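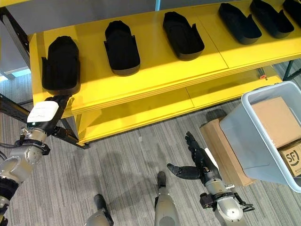 Visit to the Aliyu robot hall, Brombridge
04/05/2021

We went to Brombridge to see how Aliyu tests its walking robots on shelf work. The job on show was simple enough: take black shoe-shaped trays from a yellow shelving unit and put them in a plastic bin on the floor. The hall is carpeted and smaller than I expected. Visitors stand behind a taped line.

Our guide told us before we started that the robot had stopped with a fault that morning and that we might see it again. We did. It went through several trays without trouble, then halted with its left arm out and the hand open. A buzzer sounded and staff pressed the stop button before going near it.

The log was put up on a screen for us. The code was 469, a force limit in the left wrist. Aliyu's explanation was that the robot judges its distance from the shelving by camera, and the glossy panels throw back enough light to upset the reading. It believes it has room, keeps reaching, and the wrist loads up until the limit trips. The limit is set at 200 newtons. It was higher until March, when a robot at the Madelberg site pushed a shelf out of line and bent a finger joint. No person was hurt there, but the stop took longer than it should have.

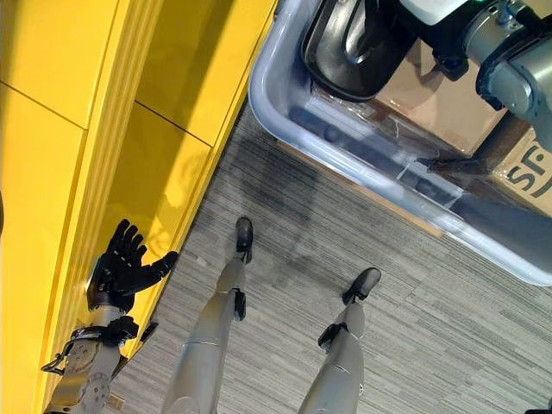
The left hand open close to the yellow panels, with the bin over to the right.

Restarting took longer than the fault. The arm has to be backed away at low speed by hand control, the wrist sensor zeroed, and the legs checked for balance before power goes up again. We stood through two of these.

Two fixes are planned. One is matt film on the panels, to be supplied by Jeltgate. The other is a software change that slows the arm near any shiny surface. I asked whether the slower arm would still meet the target of up to 2000 trays a shift and was told that had not been tested.

Ear defenders are provided. Parking is at the rear and the last tour leaves at three.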